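Zakovley Handling Group, Good Practice Circle
Minutes of the meeting held 7 Jul 2018, back room at the Wila building

The meeting opened a little after ten, once everyone had coffee and the extra chairs had been carried in. Apologies had come from the Shaikh site, who sent their comments by e-mail, and very thoughtful comments they were. The minutes of the April meeting were accepted with one correction: the word "gripper" in item 2 should have read "finger pad."

1. Working on soft surfaces
Most of the morning went to this one, and happily so. The draft rule says that small items should be set out on a flat, firm table. Several members felt this was fine for a first week but gave people very little practice with the kind of surface found in a home, where cloth has folds and round things settle wherever they please. After a long and friendly discussion it was agreed to allow sofas and draped cloths, provided the cloth covers the seat well and the receiving bowl is empty at the start of a run.

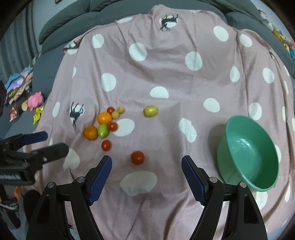
Mixed small fruit and tomatoes on a draped sofa, with the green bowl at right.

It was also agreed that fruit should be spread unevenly, with a few pieces close together and one or two on their own. Patterned cloth is allowed. The Shaikh comments asked for plain cloth only, and we did talk it through with care, but the feeling in the room was that spots and prints are part of ordinary life.

2. Finger pads
Sakex pads are to be looked over before every session and wiped down after any session with food. The wording "when necessary" is struck out. A worn pad goes in the labeled tin, please, and never back in the drawer!

3. Keeping hands clear
The person operating stays beside the work area and keeps hands and sleeves away from the fingers while they are moving. Anyone who wants to straighten the cloth says so out loud and waits for an answer.

4. Log sheets
Of the 404 sheets handed in, 39 had no surface written down. The form will get a line for it.

Action: revised draft to go round within 14 days, with Shaikh copied in.

The meeting closed at half past twelve.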